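Robot Software, session 4: from chunks of actions to smooth motion

Welcome back, everyone, and please do have last week's Urnlow notes open, as we'll lean on them more than I'd planned.

Our policy doesn't choose one movement at a time. It looks at the cameras and joint angles, then hands over a chunk of 100 future joint targets for both arms together. We play the first 20 of these, ask again, and blend the new chunk into what is left of the old one - a bit like changing lanes gently, if you'll forgive the comparison!

The blending matters most near contact. A small jump in the targets does little harm in open space, but at the rim of a container it can knock the grasped object sideways. So for the exercise, plot the left wrist targets across each join, and do keep the gripper command on its own axis.

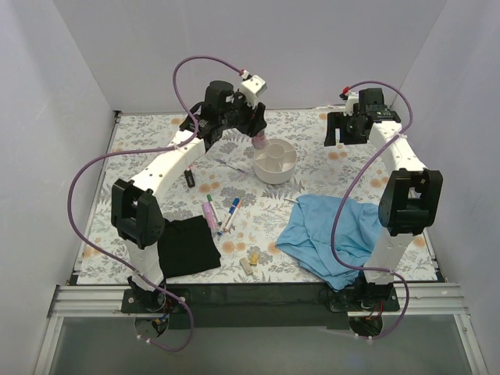 Vinh Nghiêm wondered whether we shouldn't simply ask for a new chunk at every step and average the lot, and I'd say try it in Gezer first, keeping an eye on the delay. Bring your plots along next time, rough ones are quite all right.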